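Abreu Bench Liquids Kit for Sturgate Grippers

Product code: 992
Status: In stock
Page last revised: May 30, 2022

The Abreu Bench Liquids Kit is a parallel gripper finger set with a pouring and tube-handling software pack. It fits any Sturgate arm with the standard wrist plate and is intended for labs, colleges and training centres that want an arm to pick up a tube, carry it to a beaker, tip it and put it back in a rack.

The kit is sold by Trokstead. It can be bought on its own or added to an existing Sturgate order before shipping.

What it handles

The fingers close on straight-walled plastic tubes and small bottles. The grip setting is chosen in software for each type of container, so a soft-walled tube isn't squeezed out of shape and a heavier one doesn't slip. Most users set up two or three container types on the first day and leave them alone after that.

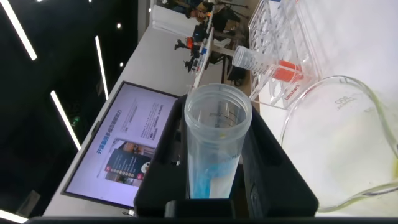
Grip height matters more than grip force. We recommend holding a tube on its lower half when it's being moved and higher up when it's being poured, so the fingers stay clear of the beaker rim. The software pack has a separate setting for each. If you only fill in one, the arm uses it for both jobs.

Open racks with square holes work best. Racks with round holes are fine too, but the arm needs a slower approach speed and the tube must be lined up more closely before it goes down.

Wrist camera

A small colour camera is fitted at the wrist and looks out past the fingers. The arm uses it to find the mouth of a tube or bottle and to centre itself before closing. The camera is calibrated before it leaves us. If you take it off to clean it, run the calibration routine again, which takes 9 minutes with the card supplied.

Clear containers are harder for any camera than coloured ones. A plain white table helps. Strong overhead lights can leave a bright line on clear plastic that the software reads as an edge, so dim them or move the arm if you get repeated misses in one spot. 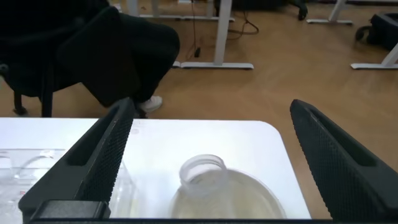
Leave open space on all sides of a container when you teach a new pick. The fingers need room to open fully before they come down, and a tray or dish set too close will stop the approach with a clearance warning. The warning can be turned off in the settings menu. We don't advise it while there are liquids on the table.

Teaching a task

Tasks are taught by hand controller. The operator moves the arm through the job while the software records it, then trims the recording and saves it under a name. Recordings can be joined end to end. A full pour task is normally made of four recordings: pick up, carry, pour, return.

The Hunonach task editor is included with a single-seat licence. It runs on an ordinary office computer and doesn't need an internet connection after it has been activated. Extra seats are available.

Saved tasks can be moved between arms of the same model. Moving a task to a different model usually means teaching the pour again.

For practice we suggest water with food colouring. It's cheap, it shows spills clearly on a light surface, and you can see at once when two colours have been mixed up.
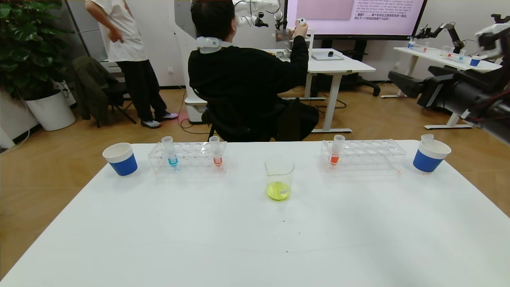
Tubes in clear racks on either side of a glass beaker, with a white cup at each end.

Specifications

Finger colour: black
Finger surface: textured, replaceable
Wrist camera: colour, fixed focus
Rated life of finger pads: 2000 grips
Maximum load with kit fitted: 300 g
Controller: hand-held
Software: Hunonach task editor, one seat

In the box

One pair of gripper fingers
One spare pair of finger pads
Wrist camera with bracket and cable
Calibration card
Hex keys
Printed setup guide (English)

The arm, table, racks, tubes and glassware are not included.

Cleaning and care

Wipe the fingers with a damp cloth after each session. Don't soak them. Colouring that dries in the texture of the pads can be lifted with a soft brush and warm water once the pads are off the fingers. Keep liquid away from the wrist connector. The kit is splash resistant when the connector cover is closed, but it is not waterproof.

The kit is not rated for solvents, strong acids or anything above 60 degrees.

Warranty and returns

The fingers and camera are covered for one year from delivery. Finger pads are a wear item and aren't covered. Unopened kits can be returned within 30 days. Opened kits can be returned if faulty, and we pay the freight both ways.

Spare pads are sold in pairs. Quote the product code when ordering.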